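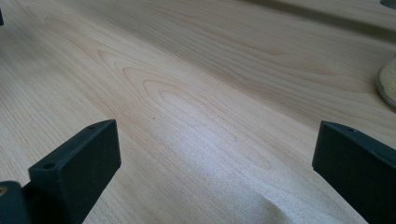 Parish Food Pantry and Evening Prayer to Share One Roof in Astgate
17 May 2019

The Catholic parish in Astgate will open its former school hall in October as a place for both prayer and practical help. The pastor met with the diocesan newsletter to discuss the plan, which parishioners approved this spring after 3 listening sessions.

"We were feeding people on one side of town and praying for them on the other," he said. "Families told us they would gladly stay for Vespers if they did not have to drive back across the river."

The pantry now operates from rented rooms on Mosquera Street. It serves over 300 households, many of them from the neighboring mission at Drovano. The lease ends in September and will not be renewed.

Asked whether guests would be expected to attend services, the pastor was firm. "No one will be asked what church he or she belongs to. The chapel door will be open and the pantry door will be open. People may use either one."

Evening Prayer will be offered on weekdays at half past five, led by members of the parish who have completed the diocesan course for lay leaders. Confessions will remain in the main church.

The pastor acknowledged that some parishioners had hoped to see the school reopen. "I baptized children whose grandparents learned to read in that building. I understand the sadness. We did ask the diocese, and the enrollment was not there."

Gifts toward the heating system have reached $2000. The parish is also seeking Spanish-speaking greeters for the first weeks. Those interested may leave a note at the parish office, 3259 Fuvby Road, or speak with a deacon after any Sunday Mass.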